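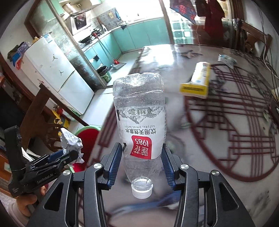
Two hand-held grippers at the table, one on a water bottle and one on a scrap of paper.

So I finally bought the pair. I'd been going back and forth between one hand-held gripper and two for most of the spring, and if you're pricing a small home data setup like mine, that is the first question your budget has to answer. I went with two, and I'd do it again, but I wish I'd planned the rest of the spending better!

First, the good stuff. The blue padded fingers are great. Thin plastic bottles are my torture test (they dent if you look at them funny) and the pads hold one upside down by the label without me squeezing like crazy. Crumpled paper is the other thing I keep throwing at them, and a light pull is plenty. The linkage feels tight after 3 weeks, no wobble at the pivots, and I haven't had to touch a screw.

Now the money part. I ordered through Morko, who had the pair in stock when Flullia was quoting me a delivery in June. Shipping was $86, which stung. Spare finger pads were another $48 and I nearly skipped them — don't. Pads are the part you'll wear out, and adding them to the first order saves you paying shipping twice.

What I forgot to budget for was everything around the grippers. Cables, mainly. I priced the tools down to the last dollar and then spent an evening ordering longer leads and a decent powered hub from Bisgaard. If you work in a real home, with a kitchen on one side and chairs everywhere, measure from your outlet to the far end of the table before you order anything. I also now have a line on my spreadsheet for props, meaning bottled water, boxes, notepaper, all the boring little things you go through.

Gripes? My forearm gets tired after an hour or so, and the paper manual is thin on setup. I'd also love a carrying case in the box. Mine live in an old Anditov camera bag, and they rattle.

Should you get two right away? If your tasks are all pick up and put down, start with one and keep the cash. If you want to hold something steady with one hand and work on it with the other, get the pair and plan your pads and cables into the same order. Four stars from me, and it'd be closer to five with that case.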